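Dirareck to supply table tops for Redosthorpe library refit

Redosthorpe, Wednesday, August 4, 2021

Joinery firm Dirareck has won the contract to supply table tops for the refit of Redosthorpe public library. The order covers 38 reading tables and 13 study benches, all finished in Cabral, the firm's hard-wearing surface oil.

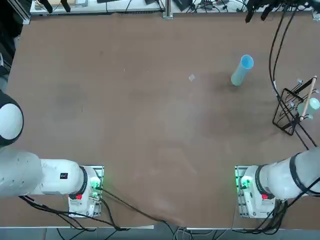
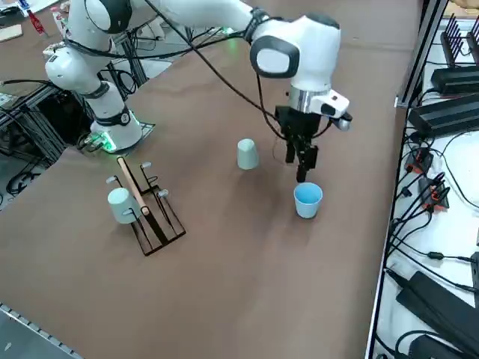

Brown table top, two views.

Cabral is applied in two thin coats and left to cure for 60 hours before use. It can be patched by hand — a worn area is sanded, wiped and oiled again without stripping the whole top. The finish carries a 10-year guarantee when cleaned with plain soap and water.

"The old tables were varnished and could only be repaired off site," said Rhea Manalo, contracts manager at Dirareck. "These can be dealt with in the reading room before opening time."

Fitting will start on the ground floor in November. The library will stay open, with study places moved upstairs while work is under way.

Contact: Ibrahim Ojo, press office, Dirareck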